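About Us

Moschos
Clothing repair, sorting and resale. Also a small sewing school, evenings.

Short version: we take in clothes people are done with, sort them, fix what can be fixed, sell them cheap. Teach people to do the same at home. That's the whole business.

Longer version below, written between loads, sorry for typos.

Who we are

Nektarios Moschos started it, hence the name. He had an alterations counter inside the Bolham market building, one machine, one rail, a curtain for a fitting room. People would come in to get a hem done and leave three other things behind. "Do you want this?" He always said yes. By the second winter he couldn't get to his own chair.

Evanthia Tsoukalas came in to have a coat lining replaced, saw the pile, offered to sort it. She had done stock for a hotel linen company and couldn't stand looking at it. Took her four evenings. She put prices on the good stuff, hung it on the rail, and it sold. She's been running the sorting side ever since, and most of the rest of it if we're being fair.

Now there are six of us. Two on the machines, two on sorting, Nektarios on alterations, Evanthia on everything with a list attached. I do the website and the phones (Tara, hi).

What we take

Clothes, any size, any age. Household fabric too: curtains, tablecloths, sheets. Offcuts if they're bigger than a pillowcase.

Clean please. Doesn't have to be ironed. Doesn't have to be folded either, we tip it all out anyway.

Broken zippers fine. Missing buttons fine. Holes, depends where. Stretched necks, usually not worth it but bring them, we use the cloth.

No underwear, no pillows, no duvets. No wetsuits. We had a run of wetsuits.

Shoes only in pairs and tied together. Singles go in a crate by the door and wait for there other half, which mostly doesn't turn up.

Drop off any time the door is open. Bags go on the left as you come in. If the left is full, ask.

How the sorting goes

We start with a heap. People expect shelves and bins and labels, and those come later, but the first step is always the heap. Everything out of the bag so you can see what you've got. Bags lie. There's always a nice shirt on top and a wet towel at the bottom.

Then by fabric, by feel. Evanthia doesn't read the labels until the end. Cotton, wool, stretchy, slippery, heavy. Her words. New people find slippery hard because it covers half of what's out there.

Then wear or mend or cloth. Wear goes to be steamed and priced. Mend goes to the machines with a safety pin at the problem, one pin per problem. Cloth gets cut down: buttons off, zippers out, seams trimmed, flat pieces rolled by color.

Color is last. Bright things sell faster so they go to the front. The dark stuff, navy, gray, black, sits the longest and wears the best. Go figure. If you're shopping here start at the back.

Last year we sorted 2,457 garments. 757 of those went through the mending table. We only know because Evanthia keeps a tally on the wall in pencil and somebody had to add it up for the landlord.

The mending side

Most of what we fix is dull. Hems. Waistbands. Pocket linings, so many pocket linings. Keys eat pockets.

Some of it's fun. A band jacket with the braid coming off. A child's coat let down twice already, you can see the lines, and we let it down again. A set of curtains from a cinema somewhere up the coast that ended up as 10 tote bags and a dog bed.

We use visible thread if you ask for it and matching thread if you don't. Darning by hand only, Nektarios won't have it done on the machine. There's been discussion. He won.

If a repair costs more than the thing is worth we'll tell you before we touch it. You can still say yes. People do, all the time, especially with things that belonged to somebody.

Turnaround is usually a week. July is slower, wedding season, everything is satin and everything is urgent.

The classes

Started because people kept standing at the machines asking questions while we were trying to work. So now it's evenings, 6:30 to 8:30, and they can ask as much as they like.

Beginners: buttons, hems by hand, how to thread the machine without swearing.
Next one up: zippers, patches, taking in a side seam.
Then open bench. Bring your own pile and get on with it, we walk around.

Max eight people, that's how many seats there are once you include the odd ones. 106 people have finished the beginners course so far. A few of them mend for us now when it gets busy.

Everything is included except scissors. We had shared scissors. Someone cut wire with them. Bring your own.

The room

We moved out of the market when the rent went up and took the ground floor unit behind the Plisero bakery. Smells great until about eleven. Brick walls, tile floor, more sockets than the old place though never where you want them.

Floor is good for us. Threads sweep straight up off tile, pins show, and you can lay out a double curtain on it flat. Cold on the feet though. Wear socks, real ones.

Not much furniture and none of it matches. Tables with light tops so you can find a dropped needle, stools you can push out of the way, a few chairs with backs for those of us who need backs. Stuff gets moved every day depending what's come in. Heavy drop-off day, everything goes to the edges and the clothes get the middle. Class night, the clothes get shoved over to the wall and the tables come back out.
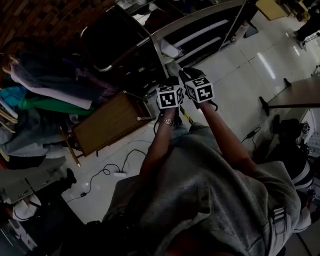

Cables are the one thing we nag about. Irons, lamps, machines, phone chargers, it adds up. If you unplug something coil it and put it somewhere off the walkway. We do try. Evanthia has a box of adapters that don't belong to anything and would like it gone, so if you left one here come and look.

Coats and bags: on the hooks or under your chair. Please not on the pile. Things put on the pile get sorted, thats how it works, and we've sold a student's cardigan once already. She was nice about it. We found her a better one.

Where it all goes

Wear goes on our rails, or to the Saturday—no, scratch that, we don't do the street stall any more. Rails only. Plus the window.

Cloth goes to Vimix, two streets over, they stuff cushions and punchbags with it. They collect when the rolls get up to the windowsill. Buttons stay here. Nobody is allowed to give away the buttons.

A bit gets held back for schools. If you teach and need fabric for costumes or a project, phone first and say what color and how much. "Anything" is hard to pack. "Green, enough for nine frogs" is easy and was a real call.

Prices

Tops from three, trousers and skirts from five, coats priced one by one. Kids' stuff all one price. Rolled cloth by weight.

Hem from eight. Zipper depends on the zipper. Buttons we'll sew on while you wait, pay what you like in the jar.

Classes are priced on the classes page, if I've updated it. If it still says spring, I haven't, phone me.

Working here

We take on one or two people a year. You don't need a certificate. You need to be OK standing up, OK with dust, and able to throw things away, which is harder than it sounds when it's a lovely wool with moth all through it.

Trial is one morning on the heap with Evanthia. She'll give you a bag and leave you to it and come back after coffee. Pay is the same on trial as after.

Send a few lines about yourself. Photos of things you've mended welcome, bad mends too.

Finding us

Down the side of the bakery, past the bikes, black door. Bell sticks so push it hard. One step up, we have a ramp behind the door, knock on the window and we'll put it out.

Open from 9 to 5, shut for lunch at one for half an hour. Evenings for classes only, please don't bring bags in then, there's no floor left.

Phone is best. Email gets read at night by me. Big loads (more than a carful), ring ahead so we can clear a space.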